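**February 2026, two-arm table, Temholm bay**

Back on the right arm. Pirmin Auer's note from October says the drift was "cured by re-homing". I don't believe it. Re-homing hides an offset for a while and then you get it back, usually when someone is visiting.

Did the dull checks first, power off:

- mounting plate bolts, both sides: right one took a good eighth of a turn on the rear pair, left was fine
- frame clamps: tight
- wrist cable: no chafing I could find, but the slack is on the wrong side of the joint again

Powered up, homed both, ran the Nidora check routine 12 times. Right arm came back 2 mm off at the centre mark on the last run. The log says "within tolerance" throughout, which tells me more about the tolerance than about the arm. 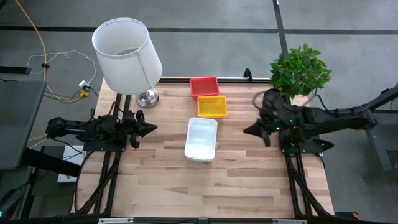 Log counter stood at 1453 cycles since the last service. The Trevine sheet says regrease at some 219 hours and gives no cycle figure at all, so whoever wrote it has never watched this thing do short moves all day. I'd go by cycles and ignore the sheet until somebody shows me where the hours come from.

Finger alignment next. Sitthichai's shim set is meant to bring the tips level without touching the wrist offset. Fitted the thin one, left finger only. The tips look level by eye, and by eye is how we got into this in October, so I want the gauge on it before anyone writes "fixed" in the book. Used the baskets as targets because the rims show up a skewed approach quickly.

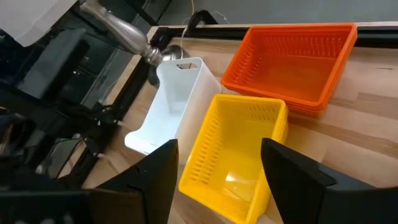

*Wrist view, fingers either side of the yellow basket.*

Still to do:

- re-route wrist cable, then repeat the same 12 runs with nothing else changed
- gauge both fingers
- mark the plate bolts with paint pen so we can see if they creep
- ask Pirmin what he re-homed against

Leaving the old offset in the config for now. Please don't "tidy" it.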